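Articles / Indoor Environment / Surface Finishes / 4. Results

4.2 Glare and reading comfort at dark work surfaces

The second part of the study dealt with the finish of the work surface. Desk color is often chosen on appearance alone, and the lighting plan is then drawn up as if every desk reflected the same share of light. At the Culbridge site the desks were dark and the walls pale; at the Pastley site both were of middle tone. The overhead fixtures, their height and their spacing were the same at both sites, and the blinds were kept down during all sessions.

Participants read printed text for 40 minutes and then rated eye strain, glare and ease of reading on a seven-point scale. Each person completed one session at each site in April, with the order of sites drawn by lot. After incomplete forms were removed, 1,922 ratings remained, of which 581 came from sessions held after dusk. Ratings from people who had changed their glasses between sessions were kept, but were also analyzed separately. The result did not change.

Mean eye strain was higher at Culbridge in daytime sessions and did not differ between sites after dusk. This was not expected. A dark surface under white paper gives a high contrast at the edge of the page, and we had assumed that the effect would be strongest when the overhead fixtures were the only source. One possible reading is that the blinds at Culbridge let through enough daylight to raise the brightness of the page while leaving the desk almost unchanged. We did not measure light at the window side and cannot test this.

Glare ratings followed a different pattern. Matte dark desks drew few complaints at either time of day. Desks that had been oiled within the past year drew more, and the complaints came mainly from seats facing a fixture in the next row. Turning the seat by a quarter removed most of them. The Ollilar scale, which weights glare by how long it lasts, gave the same ranking as the plain mean, and only the plain mean is reported.

Age had a small effect on ease of reading and none on glare. Paper weight had no effect. Type size was held constant, so nothing can be said about smaller print on dark surfaces, although several participants raised the point in the comment field.

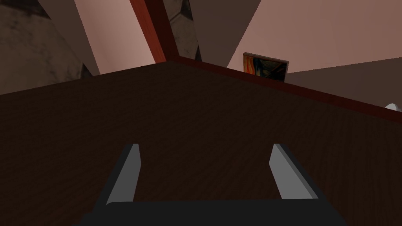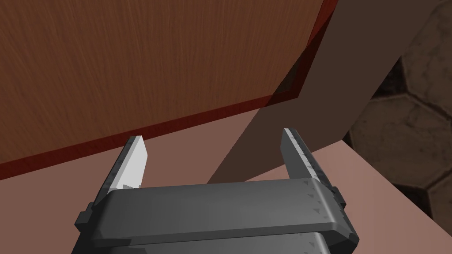 Figure 3. Rendered views, each with an open gripper in the foreground.

Dae-han Ma objected at the review stage that eye strain and glare should not have been rated on the same form, as a person who has just marked one item high tends to mark the next one high as well. He asked for the items to be split across two forms, with a short break between them, and noted that the daytime difference at Culbridge might shrink once this was done. He accepted the seating result as it stands.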